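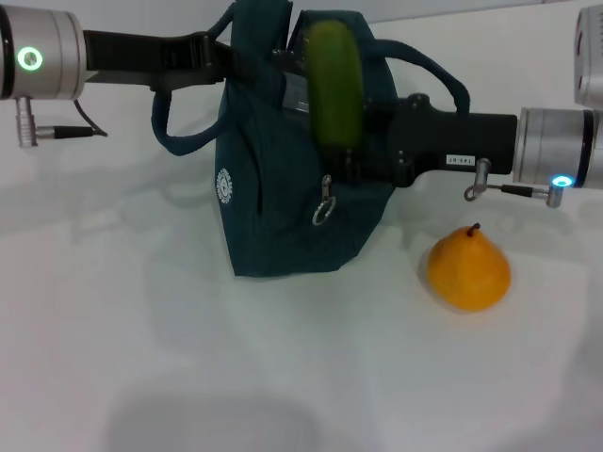
4. Comparing Two Grippers on the Tote Bag Task

This section assumes you have finished Section 3 and that both arms come up without complaint. If one of them is complaining, go back. The bag will not improve its mood.

The job is simple to describe. One gripper holds the bag by its top edge while the other works at the opening with the groceries. A fabric tote is a miserable thing to hold, and that makes it a good test. Rigid boxes flatter everybody.

What you need

- Both arms, mounted and homed
- The gripper pair under test (we ship the Plurus and the Rajput in the bench kit)
- One soft tote with two handles
- One long green vegetable and one pear
- A plain white tabletop, wiped down

4.1 Setting up

1. Stand the tote in the middle of the table with its bottom edge touching the surface. It will slouch. Let it.

2. Bring the left gripper in over the top of the bag and close it on the upper edge, near the left handle. Pinch the fabric of the bag, and leave the handle loop hanging free.

3. Set the closing force to 40 percent. Zubaida Afridi ran the early trials at 89 and now owns a tote with a permanent opinion about it.

4. Put the green vegetable in upright, so the rounded end pokes above the rim. Set the pear to the lower right, well clear of the bag.

5. Bring the right gripper to the opening, next to the vegetable. Stop there and check the ring lights on both joints.

NOTE: In the bench configuration the left ring shows green and the right ring shows blue. The colors tell you which arm you are talking to. They are not a grade.

CAUTION: Keep the cables out of the bag opening before you start a run. A gripper that has caught its own cable will hold on to it with real dedication.

4.2 Running the comparison

6. Load the "tote" routine on the Wotdale controller and set the speed to 53. Use the same speed for both gripper pairs, even if one of them looks bored.

7. Run the routine to the end. Log a slip if the fabric leaves the left gripper, and a snag if the right gripper catches a handle or the zipper pull. If both happen, log both.

8. Reset the bag by hand and repeat until you have 72 runs. Yes, all of them. Xiomara Kapoor has heard the arguments for stopping early and keeps a folder of them.

9. Swap the gripper pair, repeat Section 3.2 (homing), and start again from step 1.

NOTE: Read the label on the side of the gripper body before you log anything. Depending on how the arm is turned, it may be upside down -- tilt your head, write down what it says, and do not rely on memory.

4.3 If the pear rolls

Pause the routine and put the pear back on its broad end, stem up. Do not try to catch it with an arm. Replace any pear that has gone soft, as grip results on soft fruit belong in Section 6.

Sernmont Bench Guide -- Contact: bench support desk -- Copyright Sernmont -- Back to top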